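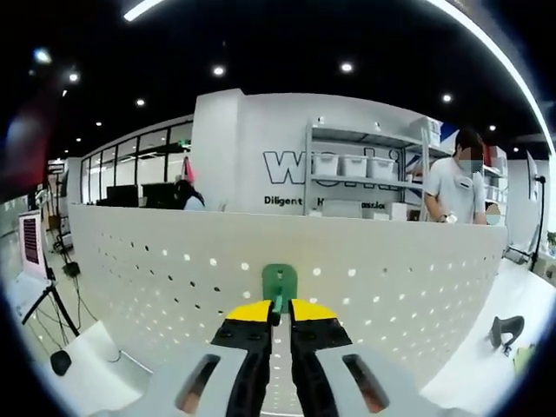
The headset work moved on more than we dared hope this quarter, and we're very pleased to be able to report it. The second Undex prototype is running, the new lenses from De Luca fit the housing at the first attempt, and the battery now sits at the back of the head strap, where testers wanted it all along. Small parts show up the weak spots in any display - something like a little green cylinder held upright between two yellow fingertips, with a green mount right behind it, is a proper test of whether a wearer can tell near from far. On the old display, green on green turned to mush. On the new one the edges stay clean, and we're delighted with that.

**Spending.** Of the 1000 hours you funded, 775 have been used. The optics took more than planned and the software rather less, so the total is where it should be.

**Software.** Bomano, our room-mapping program, had 717 open faults on the list when the quarter began. All but 13 are closed! Those left are mostly to do with mirrors and glass doors, which still confuse it badly (one tester was shown a corridor that doesn't exist).

**Still to do**

- Fan noise. It's quieter, but you can hear it in a silent room.
- The left hinge creaks on two of the units.
- Grikport has the cable drawings and owes us a price.

We'd like to move the outside trials to January, as the straps for smaller heads won't be ready before then. It doesn't change the budget. Could you let us know if the new date suits you, and whether you'd like a unit to try at your own office beforehand?

25 October 2019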